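4. Move-in Provisioning and Tenancy Retention

4.1 Setting and program

The study was carried out in Lokley, a mid-sized county seat where the vacancy rate for one-bedroom units remained low throughout the enrollment period. Permanent supportive housing in the county is delivered through a voucher paired with case management. The voucher covers rent above the tenant share and, in most cases, the security deposit. It does not cover furniture, bedding, cookware, or a first supply of food. Tenants who enter from shelters or unsheltered locations therefore often take possession of a unit with few belongings, and the cost of equipping it falls on the tenant, on the case manager's discretionary fund, or on local donors.

Zimivine, the nonprofit operator of the buildings included in the study, began a provisioning program in July of the first study year. Under the program, a tenant receives a standard set of household goods on the day of lease signing. The set consists of a bed frame and mattress, a table with two chairs, linens, a kitchen package, and a grocery card. Before the program, tenants were referred to a furniture bank in the Mallivia district and waited for an appointment, which was offered on one day of the week (Tuesday) and required the tenant to arrange transportation.

4.2 Sample

Administrative records were obtained for 147 tenants who signed a first lease with Zimivine during the enrollment period. Of these, 70 signed before the program started and form the comparison group. The remaining 77 received the standard set. Tenants who transferred from another supportive housing building were excluded, as they usually brought household goods with them. Households with children were also excluded. These households are served under a separate contract with different case management ratios, and too few were present to support a separate analysis.

The two groups were similar in age, veteran status, and length of the most recent homeless episode. The program group had a slightly higher share of referrals from hospital discharge. This difference is addressed by including referral source as a covariate in all models.

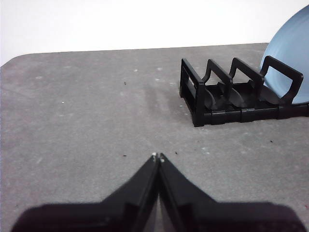
4.3 Measures

The primary outcome was continuous tenancy at 12 months, defined as an active lease in the original unit or a planned move to another permanent unit. Evictions, abandonments, and returns to shelter were coded as exits. Deaths were treated as censoring events. Lease status was taken from the property management ledger and checked against the county shelter intake system. When the two sources disagreed, the case file was read by two coders, who agreed on a final status before the models were run.

Secondary outcomes were drawn from case notes. A total of 1693 notes written during the first 90 days of tenancy were coded for the main purpose of the contact. The coding scheme, adapted from Meng's earlier work on service contacts in transitional housing, has six categories: benefits and income, health, landlord or neighbor issues, household goods, food, and other. Lorraine Hollis and Jinlong Yan coded all notes independently. Disagreements were settled by Weidong Wei, who had no access to move-in dates or group assignment.

Household goods contacts were defined narrowly. A note was placed in this category only if the case manager spent time locating, collecting, or replacing an item for the unit. General remarks on the condition of the apartment were coded as other. Notes that covered more than one purpose were assigned to the purpose that took up the greatest part of the text. This rule is simple to apply, but it is likely to understate household goods work, which is often recorded in a single line at the end of a longer entry.

4.4 Analytic approach

Time to exit was modeled with a Cox proportional hazards regression that included age, veteran status, referral source, and building. Standard errors were clustered by case manager. The proportional hazards assumption was examined with scaled Schoenfeld residuals and was not rejected for any covariate. Contact counts were modeled with a negative binomial regression, using days in tenancy as the exposure term. 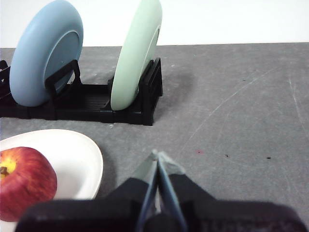
Because the program began on a single date, the group indicator cannot be separated from other changes that took place at the same time. Two such changes are known. The county shortened the period between voucher issue and inspection, and Zimivine filled a vacant case manager position at its largest building. A sensitivity analysis omitted that building. A second analysis restricted the sample to tenants who signed within six months of the program start in either direction.

4.5 Results

Tenants in the program group were less likely to exit during the first year. The difference was concentrated in the early part of tenancy; after the fourth month the hazard of exit was similar in both groups. Omitting the largest building reduced the estimate slightly and widened the confidence interval – the direction of the effect did not change. The restricted sample gave a comparable estimate with lower precision.

The mix of contacts also shifted. Household goods contacts fell sharply in the program group, while contacts for benefits and health rose. Total contacts per tenant did not differ between groups. This pattern is consistent with case managers moving a fixed amount of time from errands to other work, although the notes do not record contact length and the point cannot be tested directly.

Figure 4. Service contacts by main purpose during the first 90 days of tenancy, comparison and program groups. Counts are adjusted for days in tenancy.

4.6 Limitations

The design is observational, and the comparison group is historical. Case notes vary in detail from one writer to another, and clustering by case manager only partly accounts for this. Tenants were not asked which items they used or valued, so the contribution of any single part of the standard set is unknown. Interviews conducted by Lanying Dong and Yesenia Tamayo with a subset of program tenants address this question and are reported in Section 5.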